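Used Electric Hatchback: Pre-Delivery Inspection Sheet, Sunder Compact
Makokha Motors, workshop copy with comments

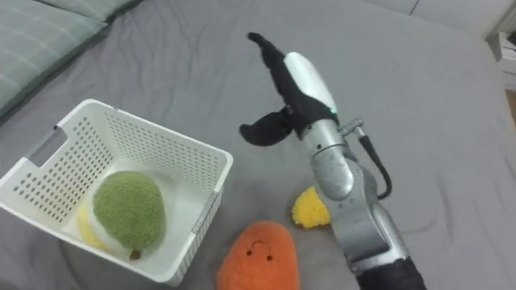
Complete all sections before the vehicle leaves bay 4. Mark each line OK, Attention or Fail. Comments are required for Attention and Fail.

Inspector: Dong-hyun Choo
Odometer checked against service record: OK

High-voltage system
Service disconnect seated and locked: OK
Orange cable sleeves, underbody run: Attention
Comment: Scuffing on outer sleeve near rear crossmember. Insulation not exposed. Clip replaced. Recheck at next service.
Battery case, impact marks: OK
Insulation resistance test: OK
Pack state of health from diagnostic tool: OK
Comment: Displayed range at full charge 252 km. Enter this figure on the buyer's sheet, with the outside temperature.

Charging
Port flap and latch: Fail
Comment: Latch does not hold. Flap opens under light hand pressure. Part on order from Surel. Do not release vehicle until fitted.
Port pins, discoloration or debris: OK
AC charge session, minimum 30 minutes: OK
DC charge session: not done
Comment: Fast charger out of service. Carry over.
Portable cable, plug and control box: OK

Brakes and tires
Front pads: 7 mm both sides
Rear drums: Attention
Comment: Surface rust, light. Cars driven mostly on regeneration show this often. Cleaned and adjusted.
Tire tread, lowest reading: 5 mm, left rear
Tires fitted: Fleltutis, all four, matching size and load rating
Spare or repair kit: kit present, sealant in date

Low-voltage and cabin
12-volt battery, load test: OK
Pedestrian warning sound below 20 km/h: OK
Heater and air conditioning: OK
Seat belts, all positions: OK
Warning lights clear after restart: OK

Road test
Pull to either side: none
Regeneration, all levels: OK
Noise: slight knock from right front over speed bumps. Drop link nut retorqued, knock gone on second run.

Open items
Port flap latch
DC charge session

Release status: HOLD. Sign again after both open items are closed. Keys stay in the workshop cabinet until then.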